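Ce site utilise des cookies de mesure d'audience. Accepter - Refuser - Personnaliser

Préparateur / préparatrice de kits de câblage (H/F)
Smits, atelier de conditionnement de Zarnau
Dernière mise à jour : 31 octobre 2024
Temps de lecture : 3 minutes

Smits conditionne des accessoires électriques et informatiques pour des distributeurs et des services de maintenance. L'atelier de Zarnau reçoit des câbles en vrac, les contrôle, les met en boîte et expédie les kits finis. Le catalogue actif compte 1 291 références. Le poste est rattaché à Irja Halonen, responsable de l'atelier.

Missions

Le titulaire du poste prélève les câbles selon la fiche de préparation, vérifie la référence, la longueur et l'état des fiches, puis enroule chaque câble et le place dans la boîte prévue. Il ferme la boîte, appose l'étiquette et enregistre le kit dans Clidik, le logiciel de suivi de l'atelier. Un lot standard comprend 60 kits.

Le tri des retours fait partie du poste. Les câbles retournés arrivent souvent emmêlés, plusieurs modèles dans le même carton. Ils sont séparés un par un, identifiés par leur connecteur, puis remis en stock ou écartés. Un câble dont la gaine est entaillée ou dont une fiche présente du jeu est écarté sans essai électrique.

Conditionnement

Les boîtes sont en carton ondulé, livrées à plat et montées au poste. Le couvercle reste ouvert jusqu'au contrôle final. Le câble est posé en boucles larges au fond de la boîte, sans pli marqué à la sortie de la fiche. Aucun lien n'est serré directement sur la gaine. 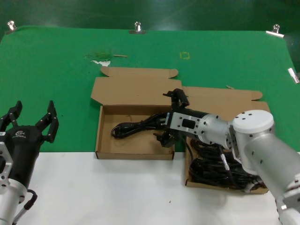 La fiche est déposée en dernier, côté ouverture, de façon à rester accessible au client sans dérouler l'ensemble. Les kits à plusieurs câbles suivent un plan de rangement propre à chaque référence - le plan est affiché dans Clidik et fait foi en cas d'écart avec la fiche papier. Le volume de la boîte ne doit pas être forcé : si le couvercle ne ferme pas à plat, le kit est repris depuis le début.

Le contrôle final porte sur le contenu, l'étiquette et la fermeture. Les anomalies sont consignées avec le numéro de lot. Prasetyo Kusuma, chargé de la qualité, statue sur les lots bloqués.

Profil

Aucun diplôme exigé. Une première expérience en préparation de commandes ou en câblage est appréciée. Le poste demande une bonne dextérité, une perception correcte des couleurs et la lecture courante du français. La connaissance des connecteurs usuels (alimentation, réseau, vidéo) est un plus ; elle peut être acquise pendant la période d'intégration.

Le travail s'effectue assis ou debout, sur table. Port de charges occasionnel, chariot à disposition. Les chaussures de sécurité sont fournies.

Conditions

Contrat à durée déterminée de 6 mois à temps plein, renouvelable. Prise de poste en mars. Horaires de journée, pas de travail de nuit. Rémunération selon la grille interne, communiquée lors du premier échange. Une prime de 1 000 euros brut est versée au terme du contrat - elle est calculée au prorata en cas de départ anticipé.

L'intégration est assurée au poste par Martti Ruotsalainen. Elle couvre la lecture des fiches, l'enroulement, le montage des boîtes et la saisie dans Clidik.

Candidature

Adresser un CV et quelques lignes de présentation à Tineke Van der Linden, service du personnel, sous la référence « Kits Zarnau ». La lettre de motivation n'est pas requise. Les candidats retenus passent un entretien court suivi d'un essai pratique : montage de boîtes, tri d'un carton de câbles mélangés, préparation d'un kit d'après plan. Les aménagements nécessaires à l'essai sont à signaler dans la candidature.

Recevoir les nouvelles offres par courriel : s'inscrire à la lettre d'information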